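Busco gente para compartir piso (y para contarme cómo lo hace)

Hola, soy Benvinda Amaral y llevo ya un tiempo metida en un proyecto que empezó como una conversación de cocina y se me ha ido de las manos. Se llama Justik y va de una cosa muy concreta: cómo se reparten las tareas, los gastos y los enfados en los pisos compartidos. Quiero juntar testimonios de gente que viva con otra gente que no sea su familia ni su pareja, y con eso escribir un librito que saldrá con la editorial Cloltis.

Para que os hagáis una idea, yo he vivido en cinco pisos distintos. En uno teníamos una hoja de cálculo con 684 filas (la llevaba Donal Fitzgerald, que apuntaba hasta el papel de horno) y en otro no apuntábamos nada y nos llevábamos estupendamente hasta que llegó la factura del gas. ¡Menuda factura! De ahí me viene la manía con este tema.

Busco a 15 personas, mayores de edad, que lleven como mínimo seis meses en el mismo piso. Me da igual la ciudad, la profesión y si sois dos o sois ocho. Me interesa mucho la gente que comparte después de los cuarenta, que de esa se habla poquísimo, y también quien alquila una habitación en la casa donde vive el propietario. Si en vuestro piso hay guerra abierta por el fregadero, bienvenidos. Si sois una balsa de aceite, también, que alguien tendrá que explicarnos el truco.

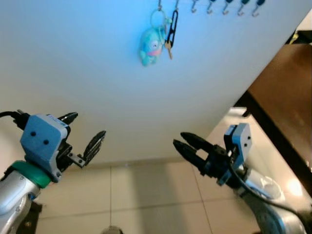 Os pediría tres cosas. Primero, una charla conmigo de hora y media, por videollamada o en persona si andáis cerca. Después, un diario de dos semanas, muy sencillo: cada noche unas líneas sobre quién cocinó, quién compró, quién sacó la basura y si hubo algún roce. Y al final una segunda charla, más corta, para repasar lo que habéis escrito. De las charlas me encargo yo, y Lợi Tô, que tiene una paciencia infinita, transcribe las grabaciones.

Pago 300 euros por persona, la mitad al empezar y la otra mitad con el diario entregado. No es una fortuna, lo sé, pero es lo que da el presupuesto y prefiero decirlo desde el principio — me pone de mal humor la gente que deja el dinero para el último correo.

Los nombres se cambian todos, y las calles y los barrios también. Podéis leer vuestra parte antes de que se publique y quitar lo que os incomode. Eso sí, vuestros compañeros de piso tienen que saber que participáis, aunque ellos no quieran salir. En la primera ronda no lo pedí y Keegan Prendergast todavía me lo recuerda, con razón.

Para apuntaros, escribidme a través del formulario de la web de Justik y contadme en unas líneas cuántos sois, desde cuándo vivís juntos y cuál fue la última discusión (o la última cena buena). No hace falta currículum, ni fotos, ni escribir bonito. Recojo mensajes hasta finales de octubre y contesto a todo el mundo, aunque a veces tarde unos días. Si preferís hablar antes de decidiros, ponedlo en el mensaje y os llamo a partir de las seis de la tarde, que por las mañanas trabajo.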